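La pince n'a pas de nom. J'ai essayé Gauthier, parce que c'est écrit en relief sur le vieux motoréducteur que j'avais récupéré pour le poignet, mais Phyllis trouve qu'on ne baptise pas un truc qui n'a pas encore d'épaule. Elle a sans doute raison (elle a souvent raison, surtout avant le café).

Donc, la pince. Deux doigts, un corps noir, et tout le reste du bras qui existe surtout dans mon ordinateur, dans un appartement simulé que j'ai baptisé Nilholm un soir de grande fatigue. J'habite à Nilholm plus que chez moi depuis le mois de juin. C'est un endroit bizarre, avec du marbre sur les murs et des meubles que je n'aurais jamais les moyens de m'offrir, et j'y passe mes nuits à essayer de faire descendre une pince vers un plan de travail sans qu'elle aille se planter dans le mur. Dans le garage, pendant ce temps, le vrai bras attend sur l'établi avec ses 470 grammes de contrepoids scotchés n'importe comment.

Hier, vers deux heures du matin, j'ai mis la simulation en pause, doigts ouverts, et j'ai tout envoyé à l'atelier, sur le fil commun. Avec une seule question : est-ce que quelqu'un comprend pourquoi mon poignet se prend pour une toupie ?
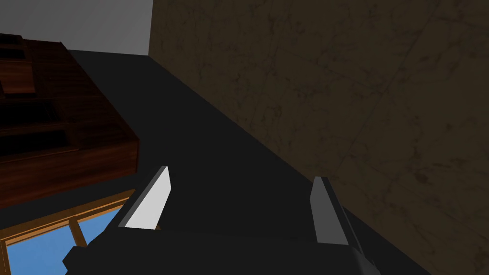

Siobhán Breathnach : ton poignet tourne parce que tu lui laisses deux chemins pour arriver au même angle et qu'il prend le plus long, le mien faisait pareil avec la carte Zurlow. Mets une butée logicielle, va dormir, et pour l'amour du ciel ne branche rien sur le vrai bras avant demain.

Je n'ai pas dormi, évidemment. J'ai mis la butée. J'ai relancé. Le poignet est parti dans l'autre sens, avec un entrain que je ne lui connaissais pas, et toute la maison de Nilholm a basculé sur mon écran comme un paquebot dans un mauvais film. J'ai ri tout seul dans le garage, en chaussettes, avec le radiateur qui cliquetait derrière moi.

Il faut que je raconte pour ma mère. C'est pour elle, au départ, cette histoire de bras. Elle ne lâche pas les choses, ma mère, elle les perd en route – la cuillère, les lunettes, la télécommande – et elle dit ensuite que c'est le tapis qui les a voulues. L'hiver dernier j'ai dit, très sûr de moi, entre le fromage et la tarte : je vais te fabriquer quelque chose qui ramasse. Elle a répondu qu'un chien ferait aussi bien, et qu'en plus un chien, ça vous regarde.

Alors voilà, je fabrique un chien qui ne regarde pas. J'ai commandé 900 vis chez Drodard (je voulais 90, le zéro m'a échappé), j'en ai donné à tout l'atelier, il y en a encore dans mes poches de manteau et dans le bac à légumes. Phyllis Hollis s'en sert pour caler sa fenêtre.

À la quatre-vingt-onzième simulation – le fichier s'appelle bêtement essai_91 – j'ai repris les axes un par un, avec un crayon, comme à l'école. Z vers le haut. X vers l'avant. Le poignet, lui, avait une autre idée de ce que c'est, le haut. J'ai relancé encore une fois, pour le voir se tromper lentement, et j'ai arrêté le calcul en plein milieu.

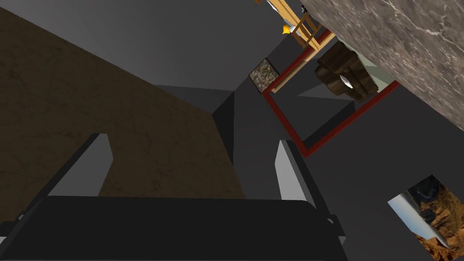
Un signe moins. Un seul, dans la troisième ligne de la matrice, que j'avais tapé en mangeant une clémentine, je m'en souviens très bien, la touche colle encore. Je l'ai enlevé. Je suis resté un moment les mains sur les genoux, sans oser relancer, et puis j'ai pensé à Siobhán et à son « va dormir », et j'ai éteint l'écran.

Ce matin ma mère a appelé pendant que je cherchais mes chaussures. Elle voulait savoir si le chien était prêt. J'ai dit qu'il apprenait à reconnaître le plafond. Elle a eu un silence, un vrai, je l'entendais remuer sa cuillère dans son bol, et puis un petit bruit de métal sur le carrelage.

– Laisse, a-t-elle dit, je la ramasserai tout à l'heure.

J'ai pris les clés du garage et j'y suis retourné sans mes chaussures.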